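Kititix Parallel Gripper Evaluation Package

Equipment Services > Robotics > Planning and Purchase

The Kititix package combines a two-finger parallel gripper, a control unit, and a simulation license. It is offered to university departments, training centers, and engineering groups that intend to test a robot task in simulation before committing funds to a full installation. The package is supplied and supported by Geren. Integration work on site is carried out by Lernell under a separate agreement.

Item number: 2977
Availability: To order
Standard lead time: about 60 working days from receipt of a signed order

Intended use

The package is suited to light handling tasks in indoor settings such as kitchens, corridors, and service rooms. Typical planning questions include whether the gripper can approach an appliance or cabinet without striking an adjoining wall, how much open floor the robot base requires, and which door edges or knobs fall within reach. These questions can be studied in the simulation license before any hardware is delivered.

The simulated rooms are furnished. Wall finishes, framed pictures, and signs are included so that camera-based software can be tested against surfaces that vary in color and pattern. Departments may request changes to the position of large items. Requests should be made in writing and should include a dimensioned floor plan. 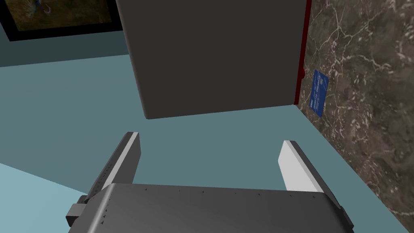
Clearance should be settled at this stage. A gripper that fits comfortably in front of a cabinet when closed may not do so with its fingers fully open, and the width of the palm housing must be allowed for as well as the reach of the fingers. Purchasers are advised to test each task with the gripper open, closed, and turned to the side, and to record the smallest gap found in each case. The record may be attached to the order form.

Results from simulation are a planning aid. They do not replace a site survey, and Geren does not accept them as evidence that a location is safe for operation.

Package contents

Parallel gripper with two fingers
Control unit and power supply
Mounting plate and fasteners
Simulation license for four named users
Printed installation manual
Remote introductory session for operators

The robot arm and mobile base are not included. A list of compatible arms is available on request. Purchasers who already own an arm should state the manufacturer and model when asking for a quotation, as an adapter may be required.

Budgeting

Quotations are issued in two parts. The first covers equipment and licenses. The second covers delivery, the site survey, integration, and operator training. Institutions that fund capital equipment and services from different accounts may ask for separate invoices.

The following costs are often left out of first estimates and should be considered before an application is submitted:

Replacement finger surfaces
License renewal after the first year
Electrical work at the installation point
Staff time for acceptance testing
Floor marking or guarding, where required by local rules

A simulation license may be purchased ahead of the hardware. The license fee is then deducted from the package price, provided that the hardware order is placed before the license expires.

Existing Tkachuk licenses

Holders of a current Tkachuk simulation license may transfer their saved rooms to the Kititix software. Object positions and wall surfaces are retained. Saved gripper motions are not transferred and must be created again.

Ordering

Quotation requests are handled by Daryna Sydorenko, Equipment Planning. Please provide the name of the institution, the intended task, the preferred delivery period, and the name of the person authorized to sign. Requests for delivery before the end of the academic year should be received by October.

Quotations remain valid for one budget period. Orders may be amended without charge until the site survey has been confirmed.

Related documents

Site survey checklist
Compatible arms and adapters
Service and renewal terms
Acceptance test form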